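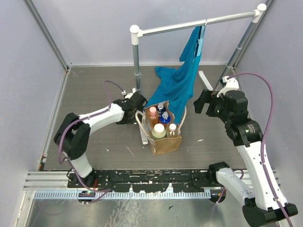
The Selo is a two-arm bench kit for people who want to teach a robot by remote control. You hold a pair of handles at the desk and the arms copy you while the software records the run. I have had mine since August and have put 44 hours on it. Most of my practice has been with household things. A paper bag full of bottles, with a garment on a rack behind it, is a good test, as the rope handles get in the way and the cloth hangs down right where you want to reach.

Steering is good. There is a slight lag on quick wrist turns and you learn to slow down. The handles are light, though the left trigger on mine is stiffer than the right. Setting up took me most of a morning, and the printed guide skips the part where you match the handles to the arms.

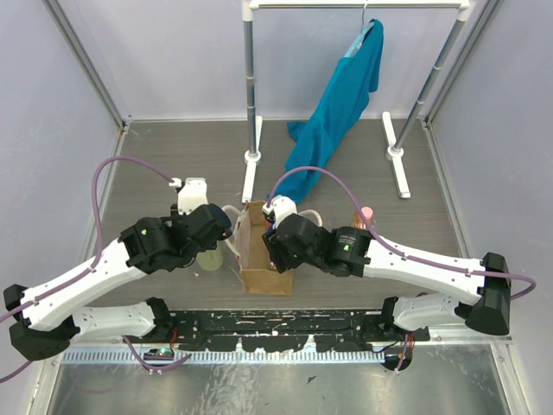

Recording is done with a foot pedal, which leaves both hands free. You can bin a bad run with a double press. I saved 200 runs before training anything, and the Clisitz software sorted them without crashing. It does not let you trim the start of a run, so any dithering gets taught along with the rest.

The wrist view is the best part. Flat pale things are hard to judge from the side, and close up you can see which finger will touch first.

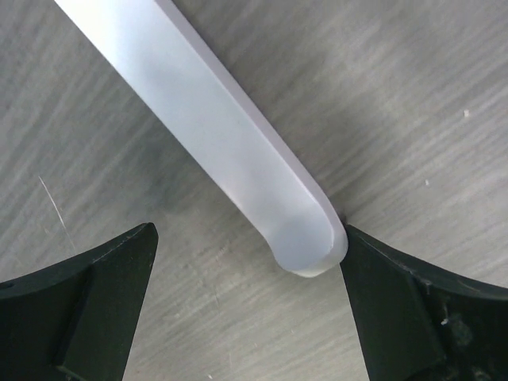 Xolani Mokoena disagrees with me on the pedal, and says he went back to the keyboard after 2 weeks because he kept ending runs by accident. I have not had that trouble, but I sit well back.

At 594 pounds from Nostley it is fair value. Four stars, one off for the guide.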